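4. Setting up your Jotska home energy monitor

Read all of section 4 before you start. Takes one evening if the panel is easy to get to. Longer if the labels are a mess.

What you need
Jotska base unit
2 clamp sensors (in the small bag)
The Drunatano app, on a phone
Last month's electric bill
Flashlight

CAUTION: The clamps go inside the main panel. Live parts in there even with the main breaker off. Not comfortable? Stop and call an electrician. We mean it.

4.1 Fit the clamps

1. Turn off the main breaker. Take the panel cover off.
2. Find the two thick supply wires coming in at the top (some panels, bottom).
3. Close one clamp around each wire. Arrow points toward the breakers. It should click shut. If it doesnt click, the reading will be low.
4. Run the clamp leads out through a free knockout. Don't pinch them under the cover.
5. Cover back on. Main breaker on.

Note: homes with rooftop solar need 4 clamps, not 2. Order the solar kit from Culwood and follow the sheet in that box for the extra pair.

4.2 Connect the base unit

1. Plug the leads into ports A and B. Order doesn't matter, the app sorts it out.
2. Plug the base unit into a wall outlet near the panel. Wait for the green light.
3. Open Drunatano, tap Add Meter, type in the setup code. On a new unit it's 1559. Change it when asked.
4. Pick your home wifi. The unit only uses the 2.4 GHz band — if your network isn't listed, check the router settings first.

Light stays amber? Unit has power but no network. Move the router closer or try the Steiner range extender (sold separately).

4.3 Enter your rate

1. Get out the bill. Find the price per kWh. Use the total price with delivery charges included, not just the supply line.
2. Tap Rates, then Flat or Time of Use.
3. Time of Use: enter each block seperately. Peak start and end times are on the bill or your supplier's website.
4. Save. Costs show up after 19 minutes.

Note: many suppliers change rates in November. Check yours then and update. Old costs are not recalculated.

4.4 Find your standby load

1. Late evening, everything off that you'd normally turn off. Leave the fridge alone.
2. Write down the watts in the app. Let the number settle first.
3. Unplug one group of things at a time — TV corner, desk, kitchen counter. Write down the new number after each.
4. Biggest drop is the group to deal with. Put it on a power strip with its own switches and turn it off at night.
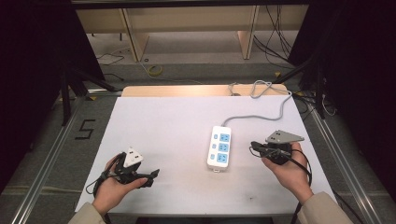

5. Run the test again after a week and compare.

CAUTION: No space heaters or window AC units on a power strip. Straight into the wall, always.

4.5 Alerts

Tap Alerts, set a daily limit in kWh or dollars. Start a bit above your normal day or it will go off constantly. Alerts need notifications allowed on the phone. To pause them for a vacation, use Away, then switch it off when you're back.

Next: section 5, Reports and export.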